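Unit 4 Handout: Woven Table Textiles, Fabric Count and Shrinkage

Reading before the lab: chapter on yarn-dyed fabrics. Bring a pick glass and a steel rule marked in millimeters.

4.1 Terms

Warp yarns run the length of the loom. Weft yarns (also called filling or picks) run across it. A plain weave passes each weft yarn over one warp and under the next. Fabric count is given as warp ends by weft picks per unit of length, always in that order. A figure without a unit will be marked wrong.

Gingham is a plain weave made from yarns dyed before weaving. Equal bands of colored and undyed yarn are laid in both directions. Where colored crosses colored, the block is solid. Where colored crosses undyed, the block takes an intermediate shade, and where undyed crosses undyed it stays white. A printed check copies this effect on one face only. Unpick a few yarns at the hem: in a true gingham the color goes through the yarn, and the back matches the front.

Tablecloths are the usual end use discussed in this unit. A small check hides minor stains and slight skew. A large check shows both.
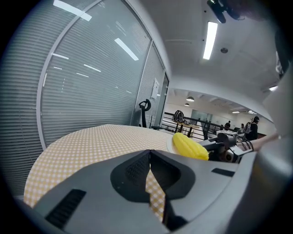

Horácio Rebelo asked whether skew should be measured before or after the first wash. Both readings are needed. Finishing can pull a cloth straight under tension, and the skew returns once the tension is released by water. Record the two values in separate columns and do not average them.

4.2 Relaxation shrinkage

Yarns are stretched during weaving and finishing. When the cloth is wetted without tension, the yarns recover part of their original length and the cloth contracts. Most of this occurs in the first wash. Warp shrinkage usually exceeds weft shrinkage, as the warp carries the higher load on the loom.

Procedure:
Lay the specimen flat and let it rest in the conditioning room overnight.
Mark a square with sides of 500 mm, parallel to the yarns. Keep the marks clear of the selvage.
Wash with the lab's standard load, then dry flat.
Rest again, then measure each side at both edges and at the center.

Shrinkage in percent = (original length minus final length) divided by original length, times 100.

Worked case. The Nallura cotton measures 500 mm before washing and 490 mm after, in the warp direction. The difference is 10 mm and the shrinkage is 2 percent. For a cloth cut with no allowance, the drop at each end of the table is reduced by half the total loss.

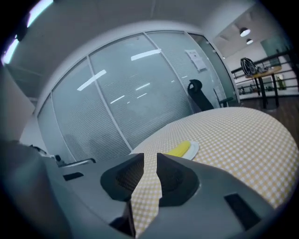
4.3 Drop and cutting size

Drop is the vertical distance from the table edge to the hem. For a round table, finished diameter equals table diameter plus twice the drop. Add the hem allowance on both sides, then divide the result by (1 minus shrinkage as a decimal) to obtain the cutting diameter. Use the larger of the two shrinkage values if the cloth will be cut as a true circle. Cutting an ellipse to offset unequal shrinkage is possible but rarely done in production.

Lab report

Test the Warnel and Steinbach samples in both directions. Sheets are due Thursday in Room 217, with raw readings attached.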